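# Stekudia 推出 Noda 浅色桌面系列，面向小型工作室与共用教室

2026年8月3日

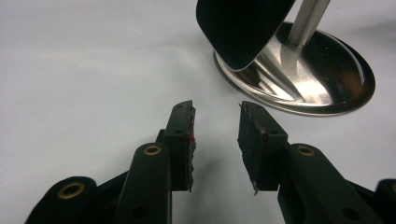
家具品牌 Stekudia 今天宣布，Noda 系列桌面正式开始接受订购。这个系列只做一件事情：给需要长时间在桌上工作的人，提供一块颜色很浅、表面很平滑的工作面。Noda 目前有2种尺寸，都可以和本公司已经销售的 Kozma 桌架配合使用，也可以单独购买桌面，安装在客户自己的桌架上。

Noda 的颜色接近白色，但是不是纯白。我们的设计小组在一月开始做颜色的试验，先后准备了20块样板，放在不同的房间里比较。纯白的样板在强光下面看久了，眼睛容易累；颜色深一点的样板，又会让小零件和细线不容易被看见。最后选定的颜色带一点点灰，在日光和灯光下都比较安静。

"我们收到很多客户的来信，他们说桌子买回来的时候很漂亮，用了一个学期以后就不愿意再看它。"Stekudia 产品负责人 Orsolya Dudás 表示，"所以我请同事们先不要谈桌腿的形状，先把桌面谈清楚。桌面是人每天用手接触的地方。"

Noda 的表面采用哑光处理，没有花纹，也没有印刷的刻度线。有一部分参加试用的客户曾经希望加上刻度，方便裁剪和测量。经过讨论，我们决定保留完整的平面，刻度可以用另外销售的 Virnero 桌垫来解决。Virnero 桌垫有3种厚度，背面防滑，不用的时候可以卷起来收好。

在正式推出以前，Noda 已经在一所职业培训学校的共用教室里使用。学生们在上面做手工模型、焊接前的零件分类，还有纸样的裁剪。负责该教室布置的 Jailson Peixoto 对于清洁的方便比较满意："铅笔的痕迹用湿布可以擦掉，胶水干了以后要用塑料刮片慢慢地刮。我希望以后桌角可以再圆一些，因为教室的过道比较窄。"这个意见我们已经记录，会在下一批产品中考虑。

关于日常的保养，我们建议客户使用柔软的湿布和中性清洁剂。请不要使用钢丝球，也不要把刚刚加热的工具直接放在桌面上。如果需要做切割，请在下面放桌垫。桌面边缘出现小的磕碰，可以向客服部门申请修补膏，第一年之内免费寄送。

第一批 Noda 共生产200块，按照订单的先后顺序发货。学校和非营利工作室可以申请团体价格，申请的时候请提供单位名称、房间的面积和预计的安装时间。已经拥有 Kozma 桌架的客户，请在订购以前检查桌架的型号标签，标签在横梁的内侧。较早的型号需要更换一组固定片，固定片随桌面一起寄出，不另外收费。

**关于 Stekudia**

Stekudia 设计和生产用于工作室、教室和家庭书房的桌面、桌架以及相关的配件。产品线包括 Noda 桌面、Kozma 桌架和 Virnero 桌垫。

**媒体联系**

需要产品资料或者颜色样板的媒体，请与 Stekudia 新闻部门联系，来信请注明"Noda 桌面"以及收件地址。样板不需要寄回。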